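From: Jolien Van Loon
To: skumell-dev
Date: October 11, 2024
Subject: Re: [skumell-dev] pose jumps after resampling, left gripper only?

On the resampling thing, Kuldeep wrote:

> Pulled the new converter branch last night and reran the pin sorting set.
> Left gripper pose jumps in some episodes, always right when the fingers
> get near the box wall. Right one is clean. Is this the tracker or is it us?
> I don't want to retrain on this until somebody has looked. Also the replay
> tool prints timestamps in two different units depending on which flag you
> pass, which cost me most of an evening.
>
> Kuldeep

It's us. Mostly.

Went through it this morning with Vandana. Raw tracker stream is fine, I plotted it before and after the converter and the jump only exists after. What happens: `resample_pose()` does slerp between neighboring quaternions but never checks the sign first. So when the tracker flips from q to -q (same rotation, perfectly legal) we interpolate the long way around. One bad sample, sometimes 2. Left hand hits it more becuase of how that plate is mounted, its rest orientation sits close to where the flip happens.

Fix is one line, dot product negative -> negate the second one. Pushed to `fix/quat-sign`. Please review, Ramesh, you know that file better than me.

Other things while I'm in here:

- **Timestamps.** Kuldeep is right. `--replay` gives ms, `--replay-raw` gives ns. No reason for it. I'd make everything ns and put the unit in the column name. Objections?
- **Gripper width.** Still sampled on its own clock and joined by nearest match. Max gap I allow is 5 ms, past that the sample gets dropped and logged. Donura config had this set to 200, which is how we got fingers closing on a pin after the hand had already left. Changed.
- **Old sets.** Anything converted with the previous version needs redoing. That's 1,585 episodes for Zodcombe. The script is resumable now so just let it run.
- **Planner side.** Awasthi replay still fails its collision check on the open lid. The lid isn't in the model at all, only the base and the walls between compartments. Mamta was going to add it as a second body with a hinge joint, don't know where that stands. Mamta?

For people asking what the task looks like these days, since the wiki page is way out of date: clear organizer box with the lid open, pins in front of it, both hands working.
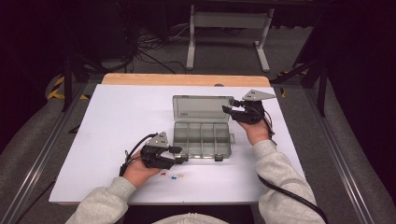 **Do I have to retrain if I only used the right gripper's data?**

Reconvert first and diff the two versions. If the right-hand poses come out the same to within float noise, keep your checkpoint. If anything moved, retrain, because the policy will have learned the bump as a real motion and it'll do it at the worst moment.

The diff tool is `tools/posediff.py`, takes two directories, prints the worst episode at the bottom. Slow on network drives, copy locally first.

Not touching the calibration format in this branch. I know, I know. It's planned for December along with the loader cleanup and I'd like the sign fix merged well before that.

Ramesh, if you can get to the review today I'll kick off the Zodcombe reconversion tonight. Otherwise it waits til you're done, I don't want to run it twice.

Jolien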